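Ticket: Cimell gripper, missed picks on round circuit boards
Status: Open, waiting on supplier
Product: Cimell two-finger gripper, compared with Fonuter gripper
Site: Plorkeck test cell

1. Reported problem
The Cimell gripper closes on the round boards but reports "no part" in 5 out of 80 attempts. The Fonuter gripper, run on the same arm and controller, did not report this fault. The requester asks whether the fingers or the settings should be changed.

2. Checks completed
Grip force was reset to the supplier default. The closing delay was raised to 300 ms, with no change in the result. The wrist camera was recalibrated, and the Yousafzai controller log was exported and attached to this ticket.

Boards are presented unsorted in the yellow tray, and the flat black fingers approach partly open. Parts that stand up from the board, such as the green terminal block and the capacitors, limit where the fingers may close.
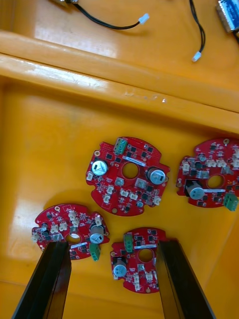 3. Findings
The missed picks were all logged on boards close to a neighboring board - the fingers did not reach full depth before closing. Glare from the tray floor was considered as a second cause and has not been ruled out.

4. Next action
The supplier is requested to quote narrower fingers. Until these are received, the approach angle is to be limited to about five degrees and the test repeated with both grippers.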